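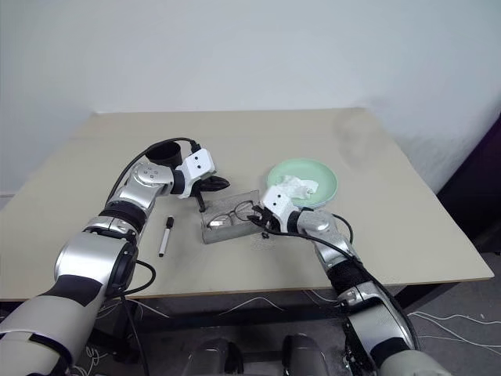 Ramasamy

Search this notebook... Go

29/03/2023

Indigo vat again. I finally started over with the fructose recipe after sulking about the last one for days (it went gray and smelled like a pond, and no amount of stirring was bringing it back). Hot tap water, then lime, then the Pellov indigo, which I'd ground wet with a few pebbles in a jar. By lunch there was a coppery skin on top and the liquid underneath was that murky yellow-green, so I got way too excited and threw in a strip of old bedsheet. Came out green, went blue on the line while I stood there grinning at it!

Three dips on the linen, two on the cotton. The cotton is still patchy along the fold. I think I squeezed it above the surface and splashed air back in, which I know perfectly well not to do.
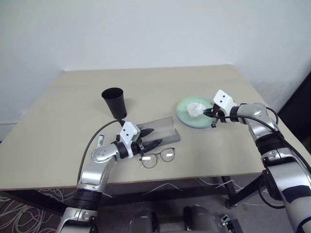 Temperature

Started warm and dropped to 68 F overnight, and the vat went sluggish. I wrapped the bucket in the moving blanket and stood it in a bath of hot water, and it perked up after about 21 minutes. Whoever opens up tomorrow, please check it before stirring. If the top looks plain blue with no copper on it, give it a spoon of fructose and leave it alone for an hour.

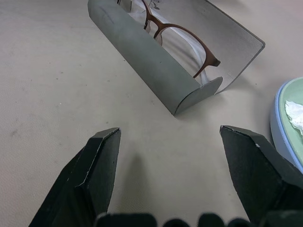
Open glasses case on the table

The Tarnorcombe wool is a different story. I scoured it twice and it still floats in one corner like it's greasy. Might be the Piltham water, which leaves crust on everything, or I might just be rushing the soak. Going to leave a skein in overnight with a drop of dish soap and see.
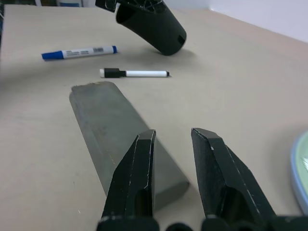 If that doesn't sink either I'll borrow some rainwater from the barrel and scour one small skein in it, same soap, same pot, so at least I know which thing to blame. The July batch took the dye fine, but I wrote down nothing useful about it except "nice blue." Thanks, past me.

Still to do: rinse the linen in vinegar water, label the strips, buy more lime.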